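Taking out the rubbish, one bag at a time

Skasov has spent most of this year on a job that takes a cleaner a few seconds: emptying an office bin. The company's research group, led by Margus Paulauskas, wanted a humanoid robot to learn it from recorded demonstrations alone, with no hand-written rules for where the bag is or how to hold it.

The method is simple to describe. A person steers the robot through the task while its cameras and joint sensors record everything. The recordings are then used to train a single program, called Rotidier, that takes in the camera view and puts out arm movements. The group collected 2,000 of these runs by July and kept the 1,000 or so it judged clean enough to use.

Bags turned out to be the hard part. A cup keeps its shape when it is picked up. A bag sags, swings and changes outline each time the gripper moves, so the program never sees quite the same thing twice. One arm has to deal with it while the other minds the bin.

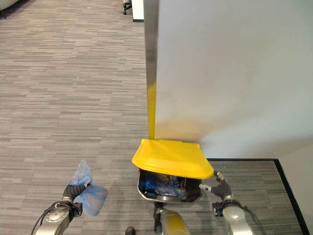

Mixing the tasks

The first version was trained only on bags, and it did badly. It would close the gripper too early, or pull while the other arm was still moving. Paulauskas then added recordings of other small jobs near the floor, including work with cups and bin liners, and trained again on the lot.

With the mixed recordings, the robot finished the bag task in 72 per cent of trials. The bags-only version had managed 31 per cent. The group did not change the hardware between the two tests, or the length of training.

Smaller bins bring their own trouble. The opening is narrow, the arm hides much of it from the head camera, and a liner that has slipped down the side can catch on a finger.

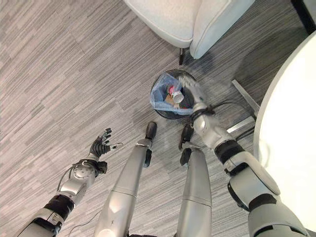 Dennis Tindall, who runs the trials, keeps a log of every failure. The commonest entry is a grip that closes on one layer of plastic and misses the rest. After that come stops, where the arm halts above the bin and does not start again within eight seconds. Those count as failures even if the robot would have carried on.

"I'd like to know why it stops," Tindall says. "We've looked at the recordings and the people steering it pause in the same places. It may have picked that up from us."

The next round of trials will use bins the program has not been trained on, in an office at Catterall with a different floor and different lighting. Paulauskas expects the score to drop, and says he will publish it either way.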